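**Giritz publishes set-up and care routine for its bin-picking cell**

NUSIVPORT, Jun 1, 2022 - Giritz has published the written routine it uses to set up, check and repair the bin-picking cell at its Nusivport workshop. The document covers the fixing of the bin, the marking of the table, the inspection of the gripper and the order in which the cell is brought back into use after a fault. It is available on request to firms running a similar cell with a single arm and a metal bin.

The routine was written with Ardeleanu, which supplies spare parts and repair work for the gripper, and replaces a set of loose notes kept since the cell was first put together. It applies to the cell as it stood at the end of May.

**Fixing the bin**

The bin is a grey metal tray with sloped inner walls and a slanted partition that separates a narrow trough from a larger, shallower section. It stands on a wooden tabletop and is held by two spring clamps, one at each upper corner. The clamps are fitted before the arm is switched on. Both are then tested by hand: the operator pushes the bin from the side at floor level and again at the rim. If the bin moves at either point, the clamp is taken off, the jaws are wiped and the clamp is refitted further in from the corner.

Corner marks in blue tape are laid on the tabletop. Tape that has lifted is replaced in full, and the old piece stays down until the new one has been laid against it. A bin that has been taken off the table for any purpose is treated as moved, even when it appears to have gone back to the same place, and the position check is repeated.

**Position check**

The position check takes the gripper to a point above each corner of the larger section and then to one point above the trough. It is run at low speed with a teach pendant in hand. The operator compares the height of the gripper over the floor of the bin with the value stored for that point. A difference greater than 2 mm at any point stops the check, and the clamps are inspected before any stored value is changed. Stored values are not altered to make up for a loose bin.

The partition needs separate attention. Its upper surface slopes, and a gripper coming down close to it can touch the metal before it reaches the object. Fresh scuffs are entered in the log with the date and the stored point in use at the time. Older marks are left as they are.

**Gripper inspection**

Giritz inspects the gripper every 198 running hours. The linkages are moved by hand through their full travel with the power off, and any joint that sticks is cleaned and tried again before it is taken apart. Fittings are checked for play. Cables are followed by hand from the gripper back past the wrist to the arm, and the loops are checked for rubbing at the point where they pass the wrist housing. A loop that has been shortened during a repair must be tested with the wrist turned to both ends of its range.

Worn linkages are changed as a set. Ardeleanu holds the sets in stock under the name Graltatix and delivers them with the pins and small fittings. The set removed from the cell during the May service had completed 3,767 picks. It was sent back for measurement, and the results will be used to decide whether the interval should be shortened.

**Return to use after a fault**

After any stop caused by contact, the arm is raised clear of the bin at low speed and the bin is emptied. The clamps, tape marks and partition are then checked in that order, followed by the gripper. The position check comes last. A test load of mixed items goes back into the bin - soft and stiff, flat and long - and the cell is run at reduced speed until each type has been picked.

Giritz used 294 entries from its own service log in preparing the routine. Entries that gave no cause for a stop were kept in the count but were not used to set any limit.

**Availability**

The routine is supplied as a printed booklet or as a file, with blank log sheets. Requests should be sent to the Giritz service desk in Nusivport, stating the type of arm, the size of the bin and the way in which it is fixed to the table. Orders for Graltatix linkage sets are handled by Ardeleanu.

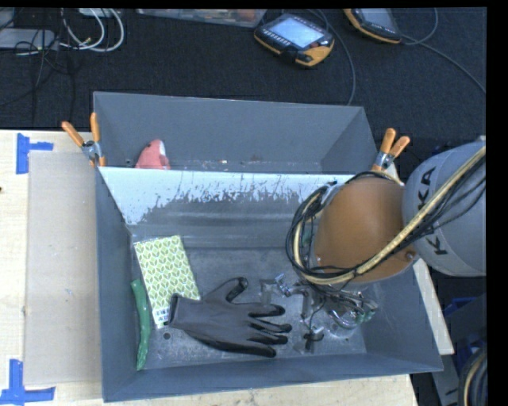
*The Giritz bin-picking cell, with the gripper lowered into the larger section of the clamped bin.*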